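Weekend baker's helper wanted, Pleller Bakery

Hi, I'm Zorica Perić and I run a small bakery on Gallagher Street. My helper is leaving in November and I need somebody for the early shift, 4 a.m. until 10. Yes, it's early, but you get your afternoons back (and all the rye you can carry home!).

You'd be weighing flour, shaping rolls, boxing orders and washing up a lot of bowls. We make up to 800 rolls on a busy morning, so you need to like a fast pace and loud radio. I can teach you the shaping, and no baking school is needed.
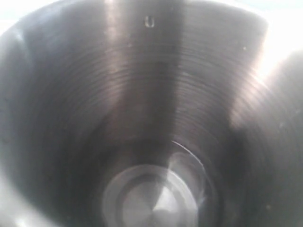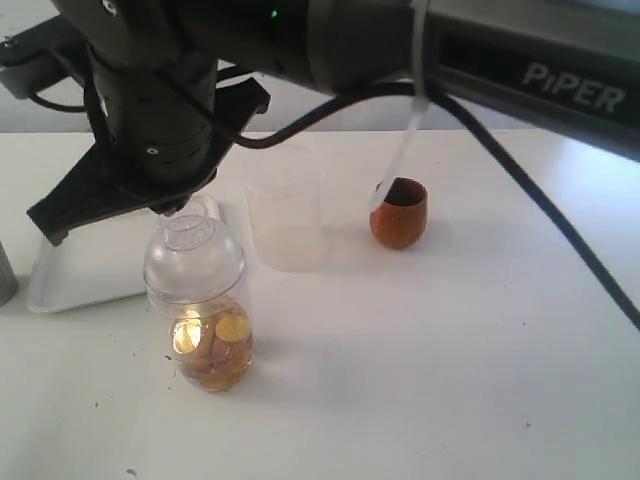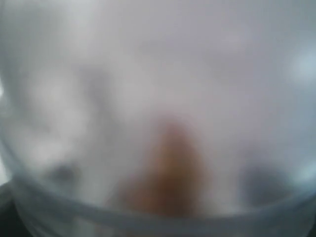

First photo: looking down into the steel.

Pay is $569 for the two weekends of a trial month, then we talk about a raise. Parking is free behind the shop.

Stop in and ask for me or Naledi Ngubane, or leave a note at the counter with your phone number and when you could start. Come hungry!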